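The cloths in the drawer
23/02/2023

I moved from Lyons to Raltau in December, and for the first weeks all my cloths and old shirts lived in one plastic bag behind the door. When I needed something to dry my hands, I pulled at whatever came first. Sometimes it was a towel and sometimes it was a sleeve.

My mother folded everything in thirds and put it on the shelf with the round side to the front. I did it the same way for many years without thinking. But in this apartment I have no shelf for it, only one drawer, 70 centimeters wide and not very deep. If I make a stack, I see only the top cloth, and the ones below are forgotten until spring.

So last weekend I took out everything and started again. The first thing I learned is that you need a big flat surface. On the bed it does not work well, because the mattress gives way under your hands and the corners move. A table is much better. I also learned to open every cloth completely before the first fold, even if it looks almost right already. A cloth which is half folded keeps its wrinkles inside, and later you wonder why it is so thick.

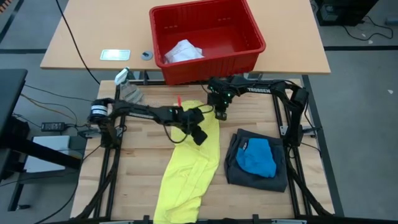 For long pieces I now fold along the length first, so I get a strip, and I press it with the flat hand from the middle to the ends. After this I fold the strip in half, and again in half. It should stand on its edge like a book. If it falls over, the strip was too wide.

Shirts are more difficult – the sleeves go to the back and the collar must stay flat, or the whole thing becomes a ball. For dark gray shirts I leave the label on the outside, otherwise I cannot tell the old ones from the good ones. My small bright cloths I do not fold with so much care. They are for the windows, and they will be wrinkled again after one use.

I bought four dividers from Drolitz for the drawer. They are a little too tall, and I had to sand the top edges before it would close. It took me the whole evening, with a break for soup. Now there are nine kitchen towels in the front row and the shirts behind them, and I can read them all from above.

I still have one question. Thick bath towels do not want to stand at all, they open slowly like a flower. If you know a better fold for them, please write it in the comments. Until then they stay on the chair in the bathroom.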